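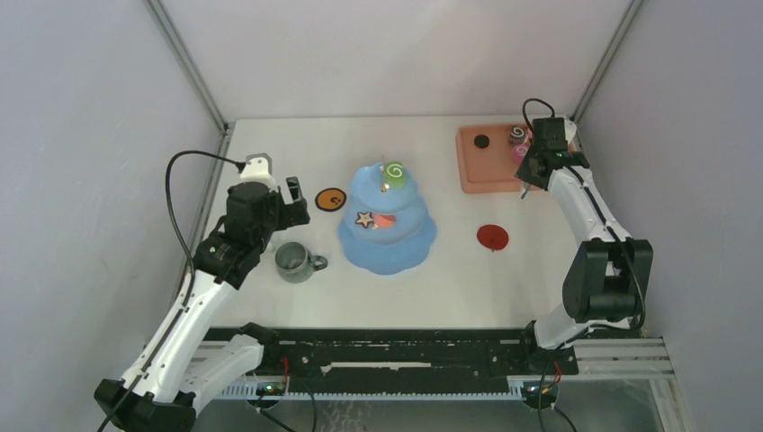
2 min read

Tea Table Set: Gallery

Posted by Zulema Medina, 29 Jun 2021

The light blue three-tier piece is the center of the set, and the rest gets arranged with it in mind. I put this page together for people who borrow the set from the Wammont toy shelf. Click any picture to see it larger.

The tiers have scalloped edges and go from wide to narrow. If you are setting the table with small children, start with this piece and leave the play food in its tray until the blue piece is where you want it. The sweets are small and they roll, especially the round ones, and it is easier to pick them out of a tray than off the floor.

Stelios Economou, who looks after the shelf with me, likes to put the tray on the left. I put it on the right. Either works, but leave some room between the tray and the center so that there is a place to set down a cup.

What goes on the tiers

There is no correct layout. The one most families end up with is the big round cookies on the bottom tier, the swirl candies in the middle and a single favorite on top. My own kids did it by color for a while, then only wanted the pink ones out, and the rest stayed in the tray for most of a month.

The orange cookie with the dark smiling face is the piece that gets asked for most. It tends to be the first thing out of the tray and the last thing back in. If two children are playing, settle early on who gets it – or let it sit next to the stand as a guest, the way we do at our house.
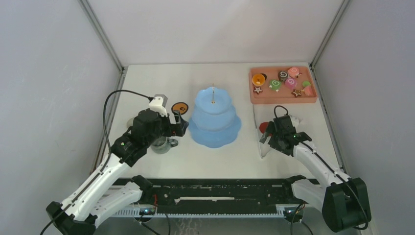 The swirl candies are the next favorites. They come in pink, green, and black and white, and they mix well with the little star cookie, which is dark with a lighter outline. Younger kids sort them by color. Older ones run a shop with them and charge a great deal. The last price I was quoted for a green one was 300, and I was told that the pink ones started at 1000.

A clear mug with a handle is good to have on the table too. Ours is glass, so for toddlers I would swap in something that can be dropped. For an older group the glass is fine, and they seem to be more careful with it than with anything else on the table. Pretend tea is best. Juice gets on the candies and the swirls are a chore to wipe.

Borrowing and returning

The set is listed under Plasasora in the shelf catalog, item 3555. It goes out for two weeks at a time. You can renew once if no one else is waiting. August fills up early with birthday requests, so please write ahead if you want it for a party.

When you bring it back:

Put the sweets in the salmon-pink tray. It has raised edges, so they stay put on a short walk, but I would lay a dish towel over the top if you are going by car.

Pack the blue stand separately. The gold-colored rod can get bent if other toys are piled on it.

Wipe everything with a damp cloth and let it dry overnight. No dishwasher, please.

Tell us if something is missing. We would rather know – there is a small bag of spares from Stefanou in the cabinet, mostly candies, and a lost one can usually be replaced the same day. We do not have a spare smiling cookie.

Other sets on the shelf

The Nedix picnic set has more plates and fewer sweets and suits a bigger group. It does not have anything with tiers. People have borrowed the two together and used the picnic plates for the guests, and that worked well enough that Stelios now suggests it to anyone planning for more than four children. The picnic basket takes up a fair amount of room in a car trunk, so measure first if yours is small.

If you have pictures of your own table, bring a print when you return the set and we will pin it up by the shelf. Please leave faces out of it unless you are the parent.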